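Can a machine stock the fridge yet?
Home Automation Forum > General chat

virnau_shed
Posted Fri 5 October
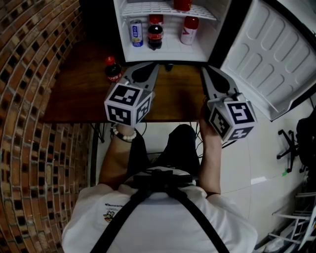 Fridge duty with a gripper in each hand, drinks on the lower shelf.

I reckon we're closer than people think! Grabbing a bottle by its middle and putting it on a shelf – that's most of tidying a kitchen, and two-fingered grippers seem plenty for it.

tinkerbell960
Love it, but there's a person doing the clever part. Take them away and who decides where the Coke goes?

virnau_shed
Sure, but the hands are the bit I used to doubt. Two plain fingers and you can still do real chores with them.

Heydari_fan
Wire shelves are my worry. Small bottles tip over on mine when I put them in, and I've got ten fingers and years of practice.

boltbucket
We run a Wurkex arm on the shop floor and it shifts 857 parts a shift without a grumble. Same part, same tray, though. My fridge is never the same colour twice lol

tinkerbell960
Exactly my point. Wake me when it finds the mustard.

virnau_shed
I'm having a go with my Luvari arm in November, cans first. Anyone got a favourite rubber for fingertips?

boltbucket
Bike inner tube. Cheap and grippy, glue it on rough side out.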